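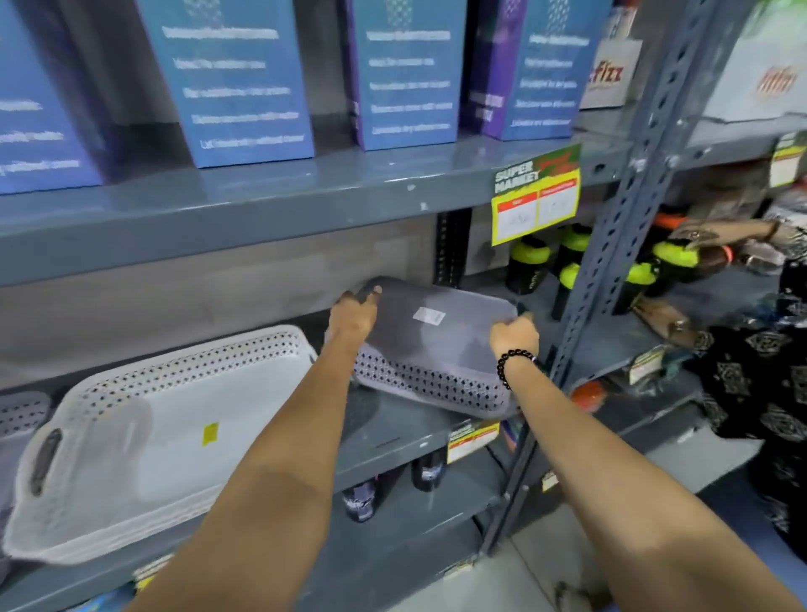

Search this site Enter keywords Go

Shelf and aisle check: housewares and storage baskets
November 26, 2018 | By Lurdes Lobo

Filed under: Store Safety > Walkthroughs

Store: Hesoretti, aisle 2
Checked by: Duarte Salgado
With: Mei Yazzie, floor lead

1. Uprights straight, no dents or bent posts. OK
Comment: Scrape on one post near the floor. Paint only. Same as in June.

2. Shelf clips fully seated. FIX
Comment: One clip on a middle shelf was half out. Mei pushed it in and it held. Order spares from Flalon.

3. Heavy or bulky items on middle and lower shelves. OK
Comment: Plastic baskets are light, but the large ones are awkward. Keep them below shoulder height. Use both hands to take one down.

4. Baskets free of cracks and sharp rims. FIX
Comment: Two pulled for split handles. Tagged and taken to the back.

5. Tall boxes on top shelves stable. OK
Comment: Pushed a few back from the lip. Do not double stack.

6. Bottle caps tight, no leaks. OK

7. Price labels flat, no loose plastic edges. FIX
Comment: Lower shelf label holder is cracked at the end. Bautista Ojeda to replace.

8. Aisle clear for carts. OK
Comment: Width is 47 inches at the narrowest point, by the end display.

9. Step stool in place, feet not worn. NOT CHECKED
Comment: Stool was in use in another aisle. Imtiaz Paul will look at it before closing.

Open items: 4, 7, 9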